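Zorner Low Plate, light grey or white

I've wanted a plate like this in the shop for ages, so I was over the moon when Zainab Obi finally sent me her first batch in January! It's a shallow, round plate with a raised rim that goes nearly straight up, and the floor inside is properly flat. That little wall is what sold me (saucy pasta, a runny curry, peas... you can chase them right to the edge and they stay put).

Two colours for now, light grey and white. I eat off the grey at home most nights and my sister swears by the white, so we've agreed to differ.

Size: 22 cm across? No, that was the old one, sorry. The new Zorner is 29 cm.
Sold in: sets of 4, one colour or mixed
Dishwasher: yes
Microwave: yes, though the rim gets warm
Oven: please don't
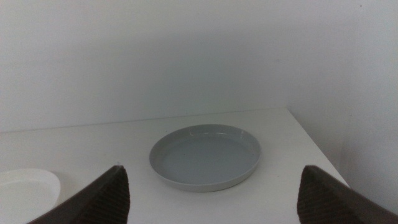
The glaze on the grey catches the light a bit along the rim, and the inside comes out slightly bluer and darker than the edge. I love that, but if you're after a dead flat grey have a look at the Ulton range instead.

They stack nicely too. If you want to mix colours, pop a note in the box at checkout and Bello will pack them for you. Bowls to match are on the way, I'm told by spring!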